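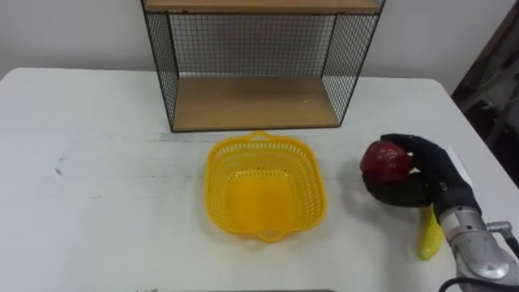

Unit 7 – Small-Space Food Storage: Open Shelves and Baskets

Most of the trouble people have with kitchen storage comes from putting things away before deciding where they will live. In this unit we start with the place and add the food last. You need a clear table, one small open shelf unit and one basket. A unit of the kind used at the Ziltier practice kitchen is enough: dark metal frame, wooden boards, wire mesh on the back and both sides, open at the front. Leave the lower board bare for now and set the basket in front of it, with one handle toward the shelf and the other toward you. You will lift it that way later, and turning a full basket on a crowded table is how fruit ends up on the floor.

What the shelf is for

Mesh panels let air through and let you see what is at the back. They also stop round items from rolling off the sides. They do nothing for the front, so anything that rolls goes into a basket first and onto the board second. Flat packets, jars and tins can stand directly on the board.

Check the following before you load a shelf.

The feet sit level. Press on each front corner in turn. If the unit rocks, shim it before going on.

The lowest board is clean and dry. Wood that stays damp under a basket will stain. Wipe with a wrung-out cloth, then again with a dry one.

The basket fits through the front opening with room for your hands on both sides. Measure the opening at its narrowest point, which may be the frame and not the board.

What the basket is for

A perforated plastic basket suits fruit that is eaten within the week. The holes matter more than the color or the shape. Fruit gives off moisture, and in a solid bowl the moisture stays under the bottom layer. Rinse the basket when you empty it and let it drain upside down. Do not line it with a plastic bag. A sheet of paper towel is fine under soft fruit, changed when it feels damp.

Keep it to a single layer if you can. In the Cloltden course notes from last April the suggested limit was two layers, and that works for oranges, but pears and bananas bruise.
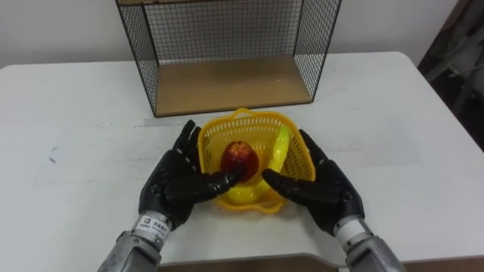

Photo: Bestodis / Vasylenko course materials, Unit 7

Apples and bananas together

The pair everyone has at home is also the pair that needs some thought. A red apple and a yellow-green banana can share one basket, as they do in the photo, but ripe apples give off ethylene gas and the banana will ripen faster for it. If the banana is still greenish and you want it by tomorrow or the day after, this is useful. If you want it to last, store them apart – the apple can go in the refrigerator and the banana stays out.

Place heavy fruit so that it rests on the basket floor. Lay a banana along the wall where its curve has some support. Avoid pressing an apple down on top of it. Stems should not point into neighboring fruit.

Practice task

Work in pairs. Weigh out 300 grams of mixed fruit and load the basket. Move it by both handles to the lower board, then take it out again without tilting it. Write down which pieces moved. Repeat with the same fruit in a different arrangement and compare.

Then add dry goods to the upper board, heaviest items toward the back. Stop when you can no longer read every label from where you stand.

For next time

Read page 58 of the course reader (onions, potatoes and why they are kept apart). Bring the measurements of one shelf at home: width, depth and the clear height between boards.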